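Jaltow Area Lodging and Tours Association
Minutes of the spring general meeting
Status: approved as corrected

1. Opening
The chair opened the meeting at 4:05 p.m. A quorum was present. The minutes of the previous meeting were approved with one correction: the Simport ferry landing shuttle runs hourly, as printed in the route sheet, and the reference to a half-hourly service was struck.

2. Guest count
The secretary presented the visitor figures for the winter season. Member inns reported 2,083 room nights, of which 80 were booked together with a guided tour. Two properties had not filed by the deadline and are not included. The secretary asked that late returns be sent on the standard form, with day guests entered in the separate column. 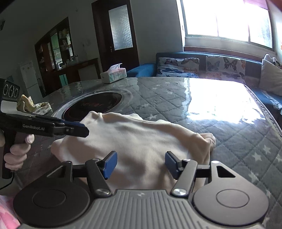 JALTOW, April

3. Walking tour of the old harbor
The tour operator proposed moving the summer start point from the customs house to the foot of Kan Street. The present route requires two crossings of the main road. The proposed route requires one and adds four minutes of walking. A member asked whether the gradient on Kan Street would exclude guests using wheelchairs. The operator stated that the upper section is steep and that a level alternative by way of the fish market could be offered on request.

Moved and seconded that the start point be changed for the summer season, with the level alternative printed on all tour cards. Carried, one abstention.

4. Group size
The current limit is 18 guests per guide. The operator reported difficulty keeping larger groups together in the market arcade and requested a limit of 13. Two innkeepers objected that the lower limit would turn away guests on weekends in high season. After discussion it was agreed to apply the limit of 13 to afternoon departures only and to leave morning departures unchanged. The rule will be reviewed at the fall meeting.

5. Booking system
The Sunon booking page does not release unsold tour places until the morning of departure. Front desks therefore show a tour as full when places are held but not paid for. The working group recommended a release time of 6 p.m. on the evening before. The change can be made in the account settings and carries no fee.

Agreed. The secretary will make the change and notify front desks in writing. Innkeepers holding places for late arrivals must confirm them by the release time.

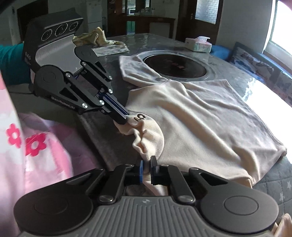 T-shirt on a round table.

6. Printed material
Remaining stocks of the old town map are low. The map still shows the former bus stop at Simport and the closed footpath behind the brewery. Members agreed to correct both before reprinting. The scale bar will be changed to feet and miles. Inns wishing to have their symbol moved or their phone number altered should send the change to the secretary by the end of the month.

A request to add restaurants to the reverse side was deferred. The basis for selecting them has not been settled.

7. Luggage transfer
The carrier will collect bags from member inns between 9:00 and 10:30 a.m. Bags must carry a tag with the guest's last name and the receiving property. The carrier will not accept untagged bags or loose items. The rate per bag is unchanged. 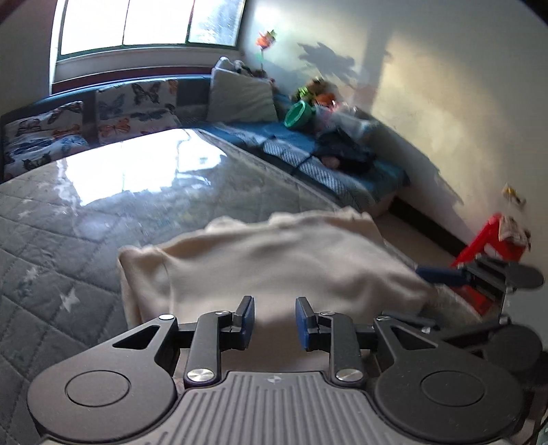 Beige cloth on a covered table.

8. Other business
a) The Kan Street steps will be closed for repair for part of May. Guides will be given the detour when the town publishes it.
b) One member asked for a common check-out time. No support; not pursued.
c) Tour guide badges expire at the end of the season. Renewals go through the secretary.

9. Next meeting
To be held in the fall at Simport. Agenda items are due two weeks in advance.

The meeting was adjourned at 5:40 p.m.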